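Most of us would be better off with one good chopping board than with the stack we keep behind the toaster. I have had the same one for 15 years. In that time my sister has thrown out plastic ones, glass ones and a bendy set in different colours.

The usual argument against wood is hygiene. I don't find it convincing in a home kitchen. A board that is scrubbed in hot water after every meal and stood on its edge to dry is clean enough for an onion. People who worry about chicken can keep a second board for chicken.

The better argument against wood is price. Corina Bühler, who sells kitchenware at Wyss, told me her customers will spend 600 francs on knives and then ask for the cheapest board in the shop. Glass is the worst choice they could make, as it blunts an edge in weeks. I would rather see the money split the other way.

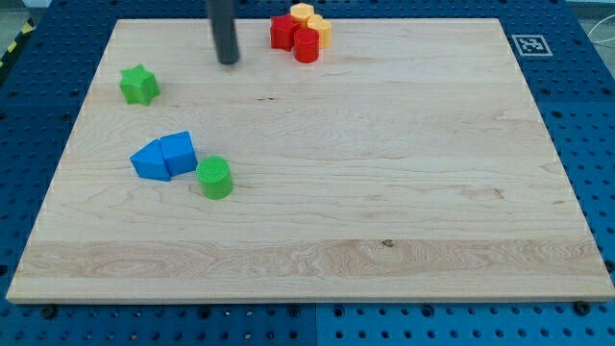

*Maple, with a few small knots and the grain running lengthways.*

Maple is what I would buy again. It is hard enough to last and kind enough to a blade. Oil it when it looks dull. Don't put it in the dishwasher or leave it in the sink overnight.

Shops could help by selling fewer kinds. Stavetti had a whole wall of boards last December, many of them shaped like fish or pigs. They are gifts, and most will end up under a plant pot. A plain rectangle costs less to make and fits on any worktop.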